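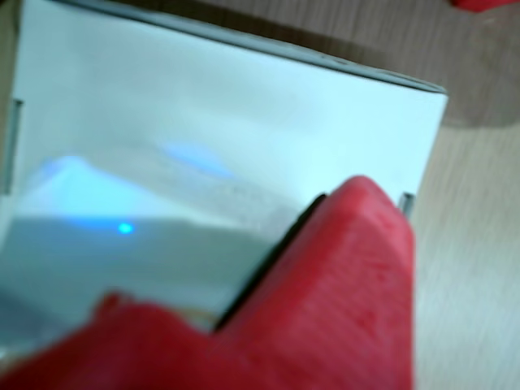 How long does the set-up of the arm take before a practice session?

It takes almost eight minutes when the arm was stored correctly after the last session. If the fingers were removed or the controller was reset, please plan extra time for section 4.4.

4. Preparing the arm for the box task

This section is for members of the Plosden student robotics club who prepare for the box task of the Utdale competition. It supposes that you have read section 3 and that the arm is already fixed to the table. If the arm is not fixed, do not continue.

4.1 Before you switch on

1. Check that both clamps of the arm base are tight. Try to move the base with your hand. It must not slide.
2. Look at the cable along its full length, from the base to the gripper. At the elbow it must have a free loop. If the cable is tight there, open the two cable ties and place it again.
3. Wipe the table with a dry cloth. Do not use the spray cleaner from the cabinet. It leaves a film, and the box then slides when the fingers push it.
4. Clean the inner pads of the fingers with a slightly damp cloth and let them dry.
5. Tie back long hair, and take off scarves and hanging badges.

CAUTION: The arm has no sensor that feels a person. It will go to the position it was told to go to, also when your hand is there.

4.2 Switching on

1. Turn the main switch on the base. The fan starts after a moment.
2. Wait until the status light is steady. While it is blinking, the joints are not held and the arm can sink. Support it from below with an open hand.
3. Start Clusten on the club computer and choose the profile "Box task". Do not choose "Box task old". We keep it only for comparing the logs.
4. Press Connect. The program shows the joint values. If one value stays at zero while you move that joint by hand, go to section 7.
5. Press Home. Stand behind the tape line until the arm stops.

Note: If Clusten does not find the arm, close the program completely before you try again. Pressing Connect many times will open many connections, and then only a restart of the computer helps.

4.3 Placing the box

The position of the box does not need to be exact, and in the competition it will never be the same two times. During practice you should change it a little after each attempt, otherwise the team learns one movement by heart and is surprised at Utdale.

1. Place the box on the table inside the reach of the arm. To find the reach, use the Show Reach button – the arm will draw a slow half circle in the air.
2. Turn the box so that it is not parallel to the table edge. A small angle is enough in the beginning.
3. Take your hands away and say "clear" in a loud voice. The operator starts only after hearing this word.
4. The operator moves the gripper with the slow speed setting until it is near to the box, then stops and looks from the side.
5. Lower the gripper in small steps. The fingertips must stay 3 mm above the table surface at the lowest point. 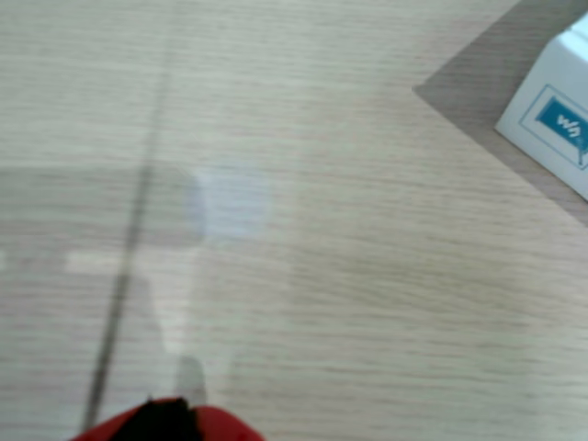 For the first attempts of a new member, start the arm with a large distance to the box. It is easier to understand the directions when there is free space around the gripper, and a wrong command does not cost anything. When the member can stop the arm at the place they have named before, you may put the box nearer.

CAUTION: Never correct the position of the box while the operator has the controls in hand. Ask the operator to put the controller down on the table first. This rule is also valid for the mentor.

4.4 Calibrating the fingers

Do this after each change of fingers, and always at the start of a new month. The fingers are printed by our members and no pair is exactly like the other, even when the file is the same.

1. Open the gripper fully with the Open button. Wait for the click.
2. In Clusten, open the page Gripper and press Set Open.
3. Close the gripper slowly with the slider. Stop when the pads touch each other, but do not press them together.
4. Press Set Closed.
5. Take the metal test piece from the drawer and let the gripper hold it. Pull lightly downwards. The piece must stay.
6. If the piece slips, increase the value Grip Force by one step and repeat from step 5. Do not go higher than 8. With a higher value the motor becomes hot and the fingers can crack at the screw holes.
7. Write the final value in the arm notebook together with your initials.

Note: The motor of the gripper has a counter. When it shows more than 2,000 closings, inform Borislav Grgić, who orders the spare motors for all the club arms. Please do not reset the counter yourself, also not after cleaning.

4.5 Making a test run

1. Set the speed to slow and press Record.
2. Move to the box, hold it, lift it only a little, and put it down again. A flat box is often too wide for the fingers in one direction. In this case take it at the narrow side, or push it with a closed gripper as it is allowed in the competition rules of the beginner group.
3. Press Stop and give the recording a name with your team name first.
4. Play the recording one time on the screen before you delete or keep it. Look especially at the last part. Many members release the box too early, when it is still in the air.
5. If all went well, change to normal speed and begin the practice.

If the arm touches the table with force, press the red button on the wall side of the base and leave it pressed. Check the fingers for cracks and the screws for play, then repeat the Home movement. A short knock is usually not a problem. After a hard one, the calibration in 4.4 must be done again.

4.6 Room rules in Leblanc

We share the Leblanc room with the model building class. For this reason the following is asked from everyone:

– Leave the table lamps as you found them. If the reflections on the table disturb your camera picture, turn the camera stand a little and do not move the lamps.
– Not more than three persons stand at one arm: the operator, the one who places the box, and the one who writes.
– Food and open drinks stay at the window side.
– In December the room closes earlier. The current hours are on the door.

4.7 After the session

1. Press Park and wait until the arm is folded.
2. Turn off the main switch. Hold the arm with your hand while the motors release.
3. Leave the fingers mounted, with the gripper half open. If it is stored closed, the pads stick together and tear.
4. Copy the recordings to the team folder and close Clusten.
5. Cover the arm with its cloth and sign the notebook.

For changing the fingers or the pads, continue with section 5.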